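Workshop notebook, Sorngate
5/21/24

Oil finish trial on the ash offcuts, second coat. First coat went on last week with the Clillex hardwax, thinned per the tin. Boards stored flat on battens, one face up. Room at 64 per cent humidity when I came in, higher than I would like for this product. Left the dehumidifier running and started sanding in the meantime.

Between-coat sanding done by hand with a grey pad. The machine was tried on board C and went through the edge arris in one pass, so no machine between coats from now on. Board C is out of the comparison. I have kept it for testing the stain remover.

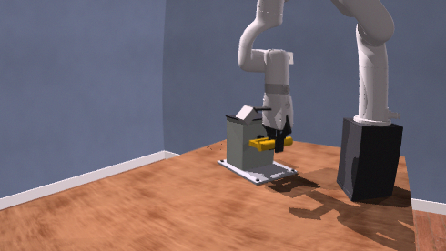 Weighed the oil before and after each board, as Nanami Furukawa suggested after the first coat, when the uptake figures made no sense. Tin plus contents at the start was 815 g. Readings are in the back of the book. End grain was sealed with a wiped coat first and left for a quarter of an hour, then wiped again. Without that step the ends drink the oil and go several shades darker than the face.

Applied with a white pad along the grain, worked in, excess taken off with a lint-free cloth. Board A took the oil evenly. Board B has a dull band near one end where the planer left a burnish. Sanding at 120 did not clear it. A card scraper would have been the right tool before the first coat, and it is too late for that on this piece without going back to bare wood.

Board D had the Baxter oil instead, same method. It stays workable longer and smells stronger. Colour is yellower than the Clillex on the same stock. Sheen is hard to compare until both have cured.

Used cloths opened out flat and hung on the outside rail to dry. They do not go in the bin by the door, folded or otherwise. The label on that bin has fallen off again and needs replacing.

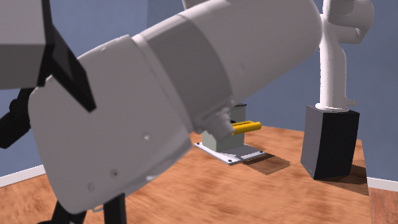

Can the third coat go on tomorrow if the surface feels dry?
Leave it until a firm thumb rub brings up no smear and the grey pad makes powder. If the pad clogs, the coat underneath is still soft and needs another day.

Humidity down to 3 points below the morning reading by the time I stopped, so the dehumidifier is either undersized or the filter is blocked. Filter to be checked before anyone orders a bigger unit.

Water spot test on A and D once cured, same drop size, wiped at intervals. Coffee as well if there is time. The Cinov stair treads are not due until July, so there is room to redo B from bare wood. Need more grey pads, 120 and 180 discs, and a new scraper burnisher. The old one has a groove worn in it.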